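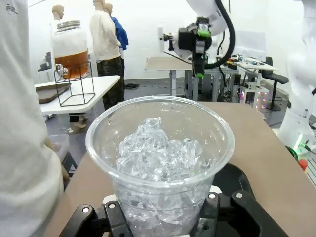
## 3.2 Serving iced drinks

Ice was served in clear plastic tumblers and the drink was kept in a glass dispenser with a spigot (Figure 4). We recorded 329 servings at the Kallby site in June. Of these, 145 were filled with ice past the midline of the cup before any drink was added, and 161 were filled below it. The remaining servings had no ice and are left out of the analysis.

**Figure 4.** Crushed ice in a clear tumbler, with the drinks dispenser on its stand behind.

Cups filled past the midline took less drink – an obvious point, but one the Moroz serving guide does not allow for.
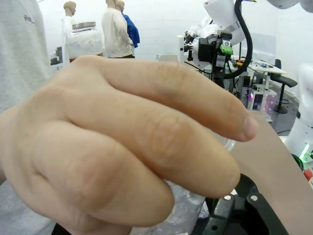

We therefore report drink volume and ice level separately in the rest of this section.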